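**Vorkine Pro Wrestling – ring crew and show staff wanted**

Vorkine Pro Wrestling is hiring for the fall season at our hall in Gratstead. We run two shows a month, plus a training school that uses the same ring during the week. We need people for the ring crew, a timekeeper, and a part-time production assistant. Applications close on 5th August.

You don't have to be a wrestler or want to become one. Some of our crew train with the school and some have never taken a bump. Both are fine.

## Ring crew (3 openings)

The ring crew loads the truck at the storage unit, puts the ring up at the hall, stays through the show, and takes everything down again. Call time is noon for an evening show. Load-out is normally finished by midnight, but the October double bill will run later and we will pay extra hours for it.

The work includes:

- carrying posts, beams, and boards between the truck and the floor
- laying the foam and lacing the canvas
- tightening the ropes and checking them again before doors
- setting out barricades and chairs
- clearing the ring between matches, including anything left over from a street fight or a tables match
- bringing gear and jackets to the back

You need to be at least 18, able to lift 50 pounds repeatedly, and willing to wear steel-toe boots during setup. Experience with stage, rigging, or warehouse work is useful. If you don't have it, we'll put you next to someone who does for your first two shows, and those shows are paid at the full rate.

## Timekeeper

The timekeeper sits at ringside, rings the bell, keeps the match clock, and passes time cues to the referee. You have to pay attention for close to three hours and keep a straight face when somebody lands on the table in front of you. A basic knowledge of match rules is expected – count-outs, rope breaks, tag rules, and how our title matches differ from non-title ones.

We'd like this to be one person for the whole season. If you can only make some of the dates, say which ones and we'll look at sharing the job.

## Production assistant (part time)

The production assistant works on show days and one weekday evening, and reports to the show producer. Duties are printing run sheets, loading entrance music in the right order, checking the spelling of names on the graphics, and keeping the locker room list up to date when the card changes.
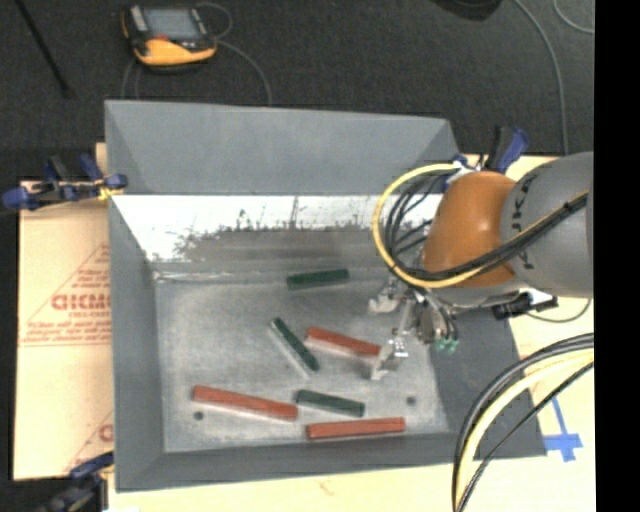 The card changes a lot. Someone misses a flight, or a tag match becomes a singles match an hour before doors, and every sheet in the building has to be replaced. We want a person who can handle that without getting short with people. You should be comfortable with spreadsheets and simple audio software, and you should be able to talk on a headset clearly.

## Pay and practical details

- Ring crew are paid $114 per show, with a meal.
- The timekeeper is paid the same show rate as the ring crew.
- The production assistant is paid hourly. The rate depends on experience and will be given to you in writing before your interview.
- All staff get two guest tickets per show, general seating.
- Parking is behind the hall, off Benkirane Street. The front lot is for ticket holders only.

Anyone on the crew can use the training school's open gym sessions at no charge. In-ring training is separate and has its own fee and sign-up form. Please don't apply for a crew job as a way of getting a tryout. Tryouts are held in the spring and crew members go through them the same as everyone else.

Results, finishes, and surprise appearances are confidential until they happen. You will be asked to sign a short agreement about this. Phones stay in your bag backstage, except for the production assistant's, which is used for work.

## How to apply

Pick up a form at the merchandise table or at the front desk of the Fullura gym, where the school takes its mail. Tell us:

- which job you want (you can list more than one)
- any show dates you can't work
- whether you have a driver's license, and if you have driven a box truck
- any relevant work you've done, paid or unpaid

Interviews are held at the hall and take 20 minutes. Ring crew applicants will also be asked to help with one partial setup, paid, so bring work gloves and closed shoes. We reply to every application, including the ones we turn down.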